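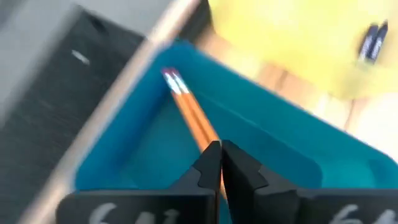

Toltbridge collects its training data by teleoperation. An operator moves a pair of small leader arms, the larger follower arms copy the joint angles, and every stream is written to disk until the operator ends the episode. The task under discussion for most of our interview was a sorting task: drawing tools on a wooden table, plastic bins, one kind of object per bin. The engineer who runs the data side of the project began with the view from the wrist. "Two orange pencils side by side in a teal tray, fingertips in front of them, and from the wrist you can't see the writing ends," the engineer said. "A policy that has to pick one of those up gets the ferrules, the erasers and a dark line where the barrels run together. If the operator can't decide from that view which pencil to take, we shouldn't expect the model to."

Interviews
June

By the editorial desk, Brernero Review

Home Topics Interviews Back issues Contact

Search this site Enter keywords Go

The engineer, who asked to be identified only by role, has worked on the Toltbridge sorting set since its first episodes. The set now holds 400 demonstrations, and the target is 1000. The gap is deliberate. "We stopped at 400 to train and look at the failures," the engineer said. "If you collect the whole thing first, you find out at the end that your operators all approached the bins from the same side."

That did happen with an earlier set. Operators had settled on a single approach angle, from the near side of the table, and the trained policy could not recover when an object lay against the wall of a bin. The instructions were rewritten. Operators are now told to vary the approach, to leave objects close to the bins on purpose, and to include a failed grasp followed by a correction in a fixed share of the episodes.

"A correction is worth more to us than a clean run," the engineer said. "Clean runs teach the policy what the middle of the road looks like. It drifts off the road anyway." 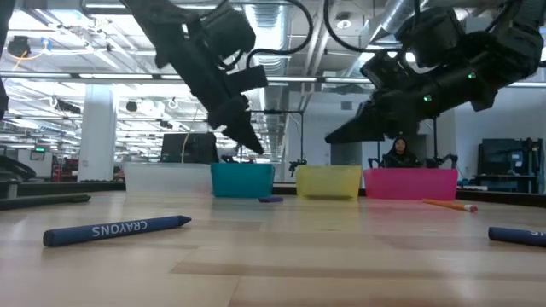
Vol. 2, No. 2

The group compared teleoperation with kinesthetic teaching, in which a person takes hold of the arm and moves it through the task. For single-arm work on large parts, the engineer still prefers the second method. The person feels contact directly, and little training is needed. With crayons and pencils the trade is different. Hands on the arm end up in the camera views, and the policy learns from pictures that will never occur when it runs alone.

"You also can't guide two arms well with two hands and keep your elbows out of the bins," the engineer said. "People try. The recordings are full of sleeves."

Remote control has its own costs, the main one being the loss of touch. Operators of the Toltbridge arms feel no contact force through the leaders, so they judge contact by eye. New operators tend to close the gripper too early and push the tool along the wood. The engineer's advice is to come down steeply, stop above the table, and line up the fingers with the long axis of the object before the final descent.

Color is another point the group watches. The row of bins at the back of the table is white, teal, yellow and pink, and the tools include orange pencils along with dark blue and purple crayons. In the first episodes each kind of tool always went to the same bin, in the same position in the row. The policy learned the position and ignored the color. Bin order is now shuffled between blocks.

"A purple crayon against the base of the teal bin is a good start state," the engineer said. "It's short, it's partly in shadow, and there isn't much room behind it. I would take ten of those over ten crayons lying out in the open."

Lighting was raised as well. The room has long rows of fluorescent fixtures, and the tabletop picks up a soft glare. The engineer does not plan to remove it. Exposure on the wrist cameras is locked at the start of a block, and the wood is allowed to wash out where it will. Automatic exposure was tried and dropped after it produced brightness steps each time a dark gripper filled more of the view.

The logging software is Koskela, an in-house package that writes joint positions, gripper commands and all camera streams against one clock. Most of its code deals with dropped frames. An episode with a gap in any stream is flagged, and the operator decides on the spot whether to repeat it from the same start state. The engineer considers this the most useful feature in the package - a gap found a month later cannot be repaired.

Asked what the group would change before collecting the rest of the set, the engineer named the reset. Between episodes a person takes the tools out of the bins and puts them back on the table, and people place things neatly. Pencils end up parallel to the table edge, crayons end up evenly spaced. Toltbridge is testing printed placement cards with random positions and angles.

"Operators dislike the cards," the engineer said. "They slow down the reset. We will probably use them for every second block and compare."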